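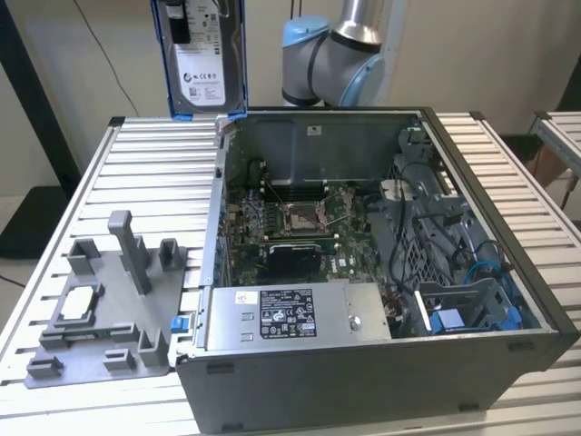 Grenoteo Parks and Attractions Board
Visitor Safety Subcommittee
Minutes of the meeting held February 10, 2026
Prorside Pavilion, Meeting Room 2

Chair: Elba Bravo
Also in attendance: members of the subcommittee, the operations manager for Banine Water Park, a representative of Thiele Ride Inspection, and the recording secretary.

1. Call to order
The Chair called the meeting to order at 4:05 p.m. A quorum was present. The agenda was adopted with item 6 moved ahead of item 5 at the request of the operations manager. The numbering below follows the order of discussion.

2. Approval of previous minutes
The minutes of the previous meeting were approved with one correction. Under "Wave pool," the words "lifeguard chair 3" were replaced with "lifeguard chair 4."

3. Height checks at the Banine raft ride
The operations manager presented the results of the height check review. Of 332 guests measured at the ride entrance during the review period, 17 were below the posted minimum and had already been given a wristband at the main gate. All 17 were turned away at the platform. Members asked whether the two measuring posts had been compared with each other. The operations manager replied that they had not, and that the post at the main gate had been moved when the ticket windows were repainted.

It was moved and seconded that both posts be checked against a steel rule before the park reopens and that wristbands be issued at the ride entrance only. Carried.

4. Inspection of the dry slide
Thiele Ride Inspection reported wear on the landing mat and two raised seams on the lower third of the slide. The inspector recommended replacing the mat and grinding the seams. The slide is to remain closed until a second inspection is passed. The Chair asked that the written report be sent to members in full, including the appendix on fasteners, which was missing from the meeting packet.

5. Parking lot crossing
Members discussed the walkway between the overflow lot and the Prorside gate. The crossing has no painted lines and the sign faces the wrong direction for drivers leaving the lot. The quote received for paint and a second sign was higher than expected. Deferred pending another quote.

6. First aid coverage
The current plan calls for one first aid station on days when attendance is expected to stay below 300, and two stations on all other days. A member noted that the second station is located behind the food stands and is hard to find from the children's area. The operations manager agreed to propose a new location and to provide a cost for signs. The Chair directed that every incident form be completed on the day of the incident and that a copy be offered to the guest or the guest's parent.

Motion to require a trained attendant in the children's area at all operating hours: 4 in favor, 1 opposed. Carried.

7. Other business
A request to hold a staff evacuation drill in July was referred to the operations manager. The drill would involve 80 seasonal employees and would require a late opening.

8. Adjournment
The meeting adjourned at 5:40 p.m.

Minutes submitted by the recording secretary for approval at the next regular meeting.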